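Butcher-Block Tops and Foam Blocks: Your Questions

Can little ones build on a wooden top?
Of course they can! Foam blocks are lovely and soft, and ours at Herkar get used on pale wood every day.

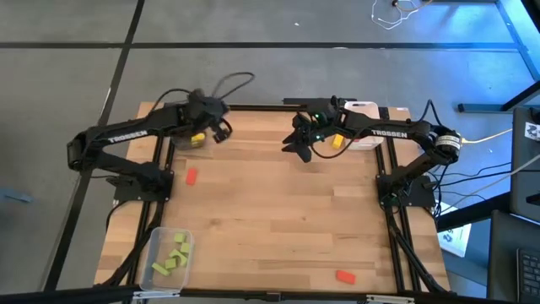 Do wipe up spills fairly quickly, though, and keep a dry cloth handy.

How do I wash the blocks?
Warm water, a drop of dish soap, then a gentle squeeze (no wringing, please).
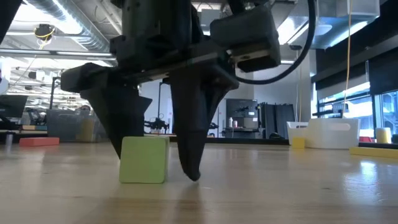 Leave them on a towel overnight, and if a favourite colour goes missing, just write to Bülent.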